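Skerkerton Hand Grippers — Set-up Guide
Section 4: Showing the robot a table-top task

By now you should have both grippers charged and paired, and the Noguchi recorder saying hello to each of them. If it isn't, please go back to Section 3 before you carry on. This part is the fun one, so take your time with it!

1. Cover the table and put out the things you want the robot to learn to handle. Ordinary household items are fine, and a patterned cloth is fine too.

2. Lay one or two containers on their sides and leave the others standing, so that the robot sees more than one way to pick things up.

3. Take a gripper in each hand and let the jaws open all the way before you move in. 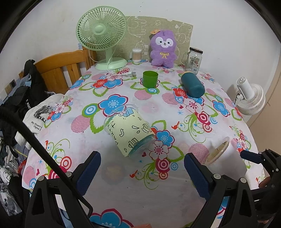

Figure 4-1. Jaws open, with a clear jar lying on its side on the table.

4. Press Start on the recorder and wait for the short beep. Anything you do before the beep is not saved.

5. Move toward the item at an easy, even pace — the pace you'd use to hand somebody a full cup of tea. Close the jaws until the pads just hold it, then lift.

Note: If an item rolls away from you, don't chase it. Press Discard, set it back, and begin again.

CAUTION: Keep fingertips clear of the linkages while the jaws are closing. The pivots can pinch.

6. Set the item down, open the jaws fully, and back away before you press Stop. 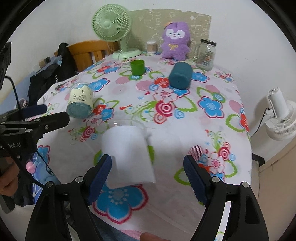
Page last changed: June, by Shinji Yagi

7. Move a few things to new spots between takes. A container might go nearer to you, or turn to point another way, and that's plenty of change for one take.

8. Carry on until the counter reads 70, then have a rest. Tired arms make for wobbly recordings, and the Mener trainer will copy the wobble quite faithfully.

Note: A simple pick-and-place task usually needs 1,000 good takes, and a two-handed one needs 2,000. I know that sounds like a lot, but you can spread them over as many sittings as you like, and share them with a friend.

When you're finished for the day, leave both grippers on the Dretel dock with the jaws open. Sending the takes to the trainer is covered on page 27.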